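Last edited in May. The column names changed in this revision – see "Fields" before reusing old loading scripts.

# Garik: laundry folding on a shared bench

Garik is a set of demonstrations and policy runs for folding everyday clothing with a single arm. It was put together at the Nolthorpe workshop to answer a narrow question: can a machine take a crumpled garment off a table, fold it and add it to a pile without a person stepping in? The short answer is sometimes, and slowly. The longer answer is below.

## Contents

| Part | What it holds |
|---|---|
| `demos/` | 300 teleoperated episodes, one garment each |
| `rollouts/` | runs of the trained policies, failures included |
| `notes/` | operator comments, plain text |
| `splits/` | train and test lists, split by garment |

Splits are made by garment and never by episode. A shirt that appears in training does not appear in test, even turned inside out. An earlier internal split ignored this and gave results that were far too kind.

## Task

An episode starts with a garment dropped on the work surface and ends when the operator, or the policy, signals that it is finished. There are 3 stages, labelled separately:

1. `spread` – open the garment out until the outline can be made out
2. `fold` – bring it to a rectangle
3. `place` – put it on or against the existing pile

Most of the difficulty sits in `spread`. A T-shirt that has landed in a heap offers few reliable places to grip. The collar is the best of them: the neckband is stiffer than the body, the stitching gives a clear line, and a care label marks the back of the neck. Sleeves are poor cues when they are tucked under the body.
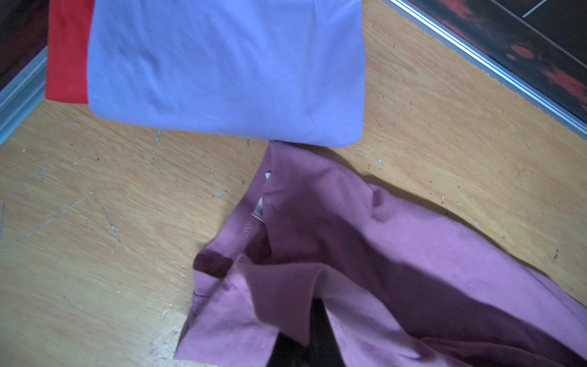 Policies trained on clean, flat shirts learn to look for corners and then take hold of any corner they find, including the corners of clothes that are already folded. Pulling apart the finished pile is the most common serious failure in `rollouts/`. We kept the pile on the table on purpose. Moving it out of reach raises the success rate and makes the task less like anybody's laundry.

The second most common failure is gripping two layers where one was wanted. From the wrist view a gap between layers and a deep crease look much alike, and neither policy separates them well. Tove Hedegaard's notes on this are in `notes/layers.txt` and are worth reading before labelling anything new.

## Policies

2 policies are included. **Riis** works from the wrist view only. **Pruvuven** adds a fixed overhead view and a short memory of past grips. Pruvuven is better at `spread` and no better at `fold`. Both were trained on the same split.

Neither should be described as able to fold laundry. They fold some garments, from some starting positions, under workshop lighting. A person who has done it before is faster at every stage and doesn't need the garment dropped in reach.

## Fields

- `episode_id` – string, stable across revisions
- `garment_id` – string, shared by all episodes with the same item
- `stage` – `spread`, `fold` or `place`
- `grip_state` – opening of the fingers, normalised
- `outcome` – `done`, `partial` or `failed`
- `pile_disturbed` – true if the pile was moved after the start (was `pile_moved`)
- `operator_note` – free text, often empty

`partial` means that the garment ended up folded but not placed, or placed with a sleeve hanging out. Talha Tanoli and Lærke Arnardóttir labelled outcomes independently and settled differences by replaying the episode.

## Known problems

- Jersey knits are over-represented. Shirts with buttons are few, and there are no fitted sheets.
- The table finish is worn. Scratches and pale flecks on wood can be mistaken for thread or lint by segmentation models trained elsewhere.
- Exposure was left on automatic, so dark fabric changes shade between the start and end of an episode.
- `grip_state` drifts slightly over long sessions. Use differences, not absolute values.
- Socks were dropped from this revision. The pairing labels were wrong.

## Use

Suitable for work on cloth handling, grip selection and stage detection. Not suitable for estimating how long a household robot would take over a week's washing: the garments were handed over one at a time, and sorting is not covered.

Questions about labels go to Eluned Kemeys. Questions about the arm and its calibration go to Vanderleia Arruda. Please give the `episode_id` when reporting a fault.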